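两只机械臂交接软的东西，总是掉，请教夹爪的设置

发帖：Grivuston　2018年8月20日

大家好，中文不是我的母语，写得不对的地方请原谅。我在共用工作室里装了两只白色机械臂，桌上铺了一张棕色的垫子。我想让左臂拿起一块气泡膜，在中间交给右臂。硬的东西没有问题，可是气泡膜经常在交接的时候滑掉。从6月到现在，我记录了1188次交接，其中106次失败。另外，右臂的黑色电线绕成一个大圈，我担心它会碰到夹爪。图放在最后，请看一下。

Sarantis

我也遇到过同样的情况。我的看法是，你的左臂松开得太早。请让右臂先夹紧，等2秒，然后左臂再慢慢打开。夹的位置也要注意，最好夹在气泡膜比较厚的一团上，垂下来的那个角不要夹。电线的圈可以缩小一点，用魔术贴固定在手腕后面，但是要留出转动需要的长度，不然手腕转到底的时候会拉到接头。

Fudlow

换软的指垫就行了，我用的是硅胶的。

Grurnik

指垫有帮助，不过我建议先改程序，一次只改一个地方，要不然不知道是哪个起了作用。还有一个问题：你的两只臂用的是同一个坐标原点吗？我以前分开标定，交接点差了2毫米，拿硬的东西看不出来，拿薄膜就很明显。 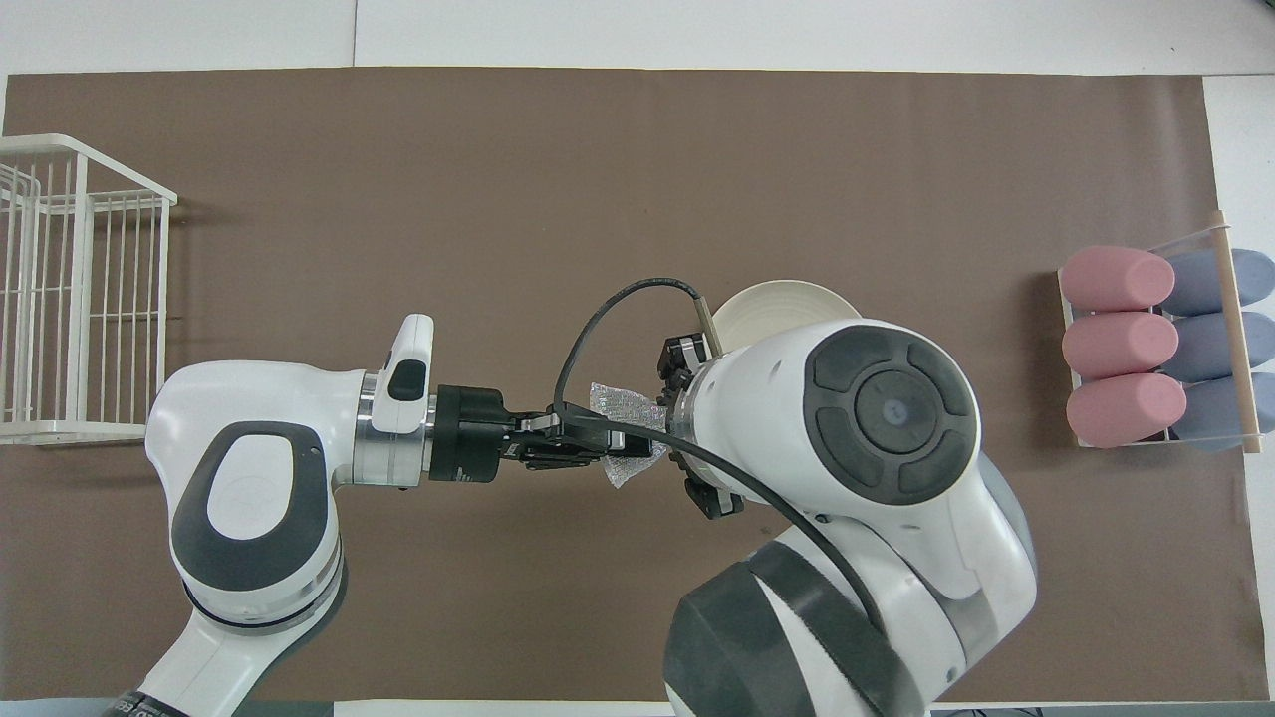
左臂夹着气泡膜，右臂的夹爪张开，上面是那根电线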